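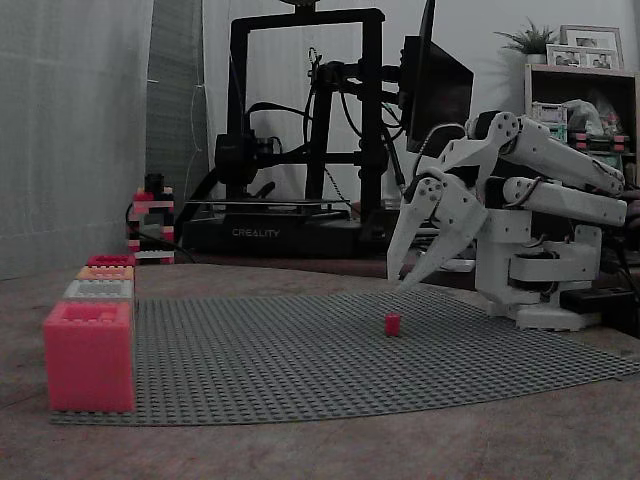

Gripper servo overheats and drops small bricks after a while, arm is 3D printed

Search questions, tags or users

Sumaiya Akanda

I have a desktop arm with printed white links and hobby-type bus servos, and I use it to sort small LEGO pieces off a gray baseplate into bins along the left side. The bins are printed too, shaped like big bricks. The arm worked well for the first month. Since January the gripper lets go of round pieces partway to the bin. The small red round one is the worst.

When it happens the gripper servo is too hot to keep a finger on. The software shows an overload error on that one joint and torque goes off, so the fingers relax and the piece falls. The other joints stay powered and the arm finishes the move with nothing in the fingers. If I wait 30 minutes it runs fine again, then fails at somewhere near the same point.

Things I have tried: a new cable to the gripper servo, a different power supply, and reprinting one finger. The close command goes to 100 percent every time, whatever the piece is. Is the servo worn out, or is something set wrong?

Avitz

Servo is dead. Buy a new one. Mine did the same thing.

Ashraful Marikar

I would not buy a servo yet. Your close command is the problem, or most of it. At 100 percent you are telling the fingers to go to fully shut. With a piece between them they can't get there, so the motor is stalled for the whole trip to the bin and draws stall current the entire time. It gets hot, the protection trips, and you get what you describe.

Look at the tips with the gripper down near the plate before you change anything.

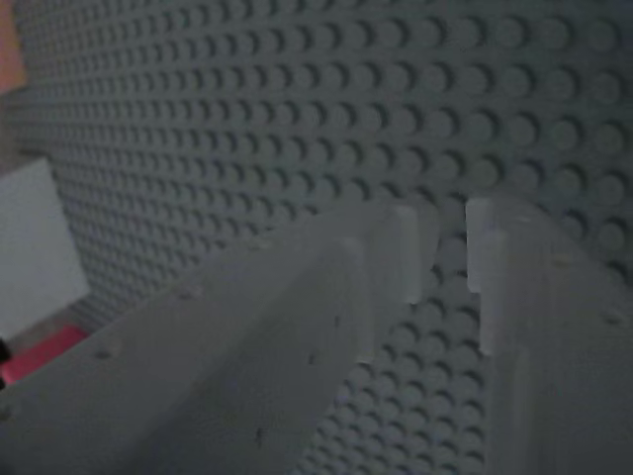
If the tips have a step or notch in them, a round piece may only be held on the edge of the step. Then you need more squeeze than you should, and it still slips. Check that both tips are at the same height and that the fingers move freely by hand with the power off. If there is a stiff spot, fix that first.

After that, do it in this order:

1. Turn the power off and let the servo cool. Don't work on it hot.
2. Lower the torque limit for the gripper joint only. Mine is set to 400 out of 1000. Start there.
3. Close until the position stops changing, read that position, and command a point slightly past it. Do not command fully shut.
4. Stick a thin rubber strip on the inside of each tip.
5. Run 24 picks in a row and check the temperature reading after each one. It should level off. If it keeps climbing with the lower limit, then the servo may be damaged and Avitz could be right.

Also change your program so an overload on any joint stops the whole arm. Right now yours keeps moving with one joint limp. With a small brick that is harmless, but I would not leave it like that, and I would not run it with no one in the room until it's fixed.

Sumaiya Akanda

Thanks. One side was stiff, the pivot screw was too tight. I backed it off and set the limit to 400. It got through all 24 and the temperature stopped climbing before the end. It did drop the round one twice, but there was no error either time, so I think that was slipping. I haven't put the rubber on yet. The stop on overload is in now.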